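フタの透明な窓から立っている金属の取っ手、これは倒れるものなのでしょうか

投稿者:ねぎ味噌 2023-10-27

収納用品に詳しい方、お知恵を貸してください。
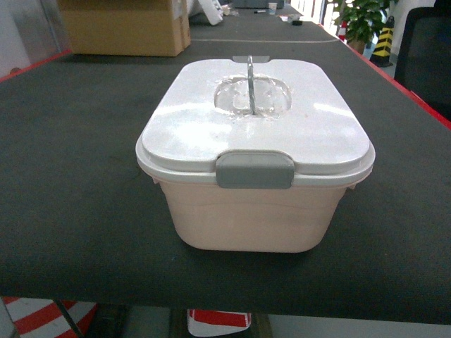 問題の容器。白いフタにグレーの留め具、奥寄りに銀色の取っ手らしきもの

義母が引っ越しの際に「便利だから」と置いていったプラスチックの保存容器です。便利なら持っていけばよかったのでは、という話は家庭内で済んでいるので割愛します。

困っているのは高さです。本体だけならわが家の吊り戸棚に入るのですが、フタの楕円の窓のところから細い金属の棒が輪になって立っており、これが棚板に当たります。棚の内寸は16センチ。棒さえ寝てくれれば何の問題もないのに、指で押しても寝てくれません。力を入れると透明な窓のほうがミシッと言うので、そこで毎回こちらが折れています。

知りたいのは次のことです。
・この棒は倒す、回す、抜くのどれかができるものなのか
・そもそも何のための棒なのか(持ち上げるには細くて指が痛いです)
・窓のまわりの擦れと曇りは取れるのか

説明書はなく、義母に聞いたら「そういうものよ」とのことでした。メーカーも分かりません。よろしくお願いします。

投稿者:戸棚の番人

うちにあるTedlowの米びつと似ています。同じ物かどうかは写真では断言できませんが、うちのは取っ手を真上に少し引き上げてから倒す方式です。押すだけだと絶対に倒れません。私は買って半年、押し続けました。

手順を書いておきます。
まず前後の留め具を外し、フタを本体から下ろします。フタを裏返して、棒の根元がどうなっているか見てください。根元が小さな溝にはまっているだけなら、表側から引き上げながら左右どちらかにひねると動きます。裏でナットなどで留めてあれば固定式なので、倒すのは諦めて、ゆるめて外せるかどうかを見ます。どちらでもなく樹脂に埋まっていたら、それ以上は触らないほうがいいです。窓が割れます。ミシッという音はたぶん最終警告です。

用途ですが、うちのは内ブタを引き上げるための取っ手です。フタごと持ち上げるためのものではないので、中身が入った状態でぶら下げないように。私は米でやりました。台所の床の隙間からは、翌年の3月になっても米が出てきました。

窓の曇りは、汚れなら中性洗剤とぬるま湯で落ちます。擦り傷は落ちません。メラミンスポンジで磨くと全面が均一に曇り、たしかに傷は目立たなくなりますが、窓である意味もなくなります。

投稿者:mochi_9

棚板を一段上げればいいと思います。

投稿者:ねぎ味噌(質問者)

棚板は釘で打ってあります。前の住人が意志の強い方だったようです。

投稿者:三段目の引き出し

外して使うという手もあります。私は別の容器(Fernisというところの物です)の取っ手がやはり邪魔で、外したあとの穴をシリコン栓でふさいで10年使っています。見た目は残念ですが、戸棚を閉めれば見えません。

ただし穴をふさいだら、粉物やだしの素を入れるのはやめたほうが無難です。湿気ます。わが家では乾電池と輪ゴムと、何の鍵か分からない鍵を入れています。

それと戸棚の番人さんの「引き上げてひねる」ですが、固いときはフタを机に置いて、窓のまわりを片手で押さえながらやってください。宙に持ったままやると、手が滑ったときに棒だけ持って立っていることになります。

投稿者:ねぎ味噌(質問者)

ありがとうございます。裏返してみたところ、根元は溝にはまっているほうでした。引き上げながら右にひねったら、あっさり寝ました。左には一ミリも動きません。吊り戸棚にも入りました。

義母に報告したら「だからそういうものよって言ったでしょう」とのことです。窓は洗剤で洗い、擦り傷はそのままにしておきます。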